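Chapter 6
Learning from Hand-Held Demonstrations

In the previous chapter, the person who gave the demonstration moved the robot itself, either by pushing the arm or by using a second arm as a controller. Both ways give clean joint data, but they are slow, and the robot must be present all the time. In this chapter we study another method, in which the person holds only the gripper. A camera is fixed to the tool and records what the fingers meet. The arm comes later, when the policy is tested.

We follow one study through the whole chapter, the Clernden study, which was planned by Ramesh Bhardwaj and Máté Illés. They collected 3,517 demonstrations of simple table tasks at two sites, Urncombe and Brarkcombe. Each demonstration is one short recording, with the path of the tool and the opening of the fingers stored for every image.

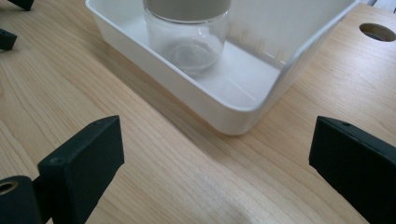 The first question is what the policy should receive as input. A wrist view has a clear advantage: the fingers keep almost the same place in every image, so the distance between a finger and an object can be learned directly. It has also a weakness. When the tool comes near to the table, a tall object may leave the view in part, and the policy must decide with less information than the person had. Glass and white plastic make this harder — their edges are weak, and reflections move when the camera moves.

The second question is how much data is enough. Bhardwaj and Illés trained the same network first on 800 demonstrations from Urncombe only, and then on 800 taken equally from both sites. The mixed set gave better results on tables which the network had never met. Adding over 900 more from Urncombe alone did not close this difference. We return to this result in Section 6.4, where we compare it with the Lưu method of selecting demonstrations.

6.1 Recording the Path of the Tool

Let the pose of the tool at time t be given in the frame of the first image. The choice of this frame is important, for the table has no marker and its position in the room is not known.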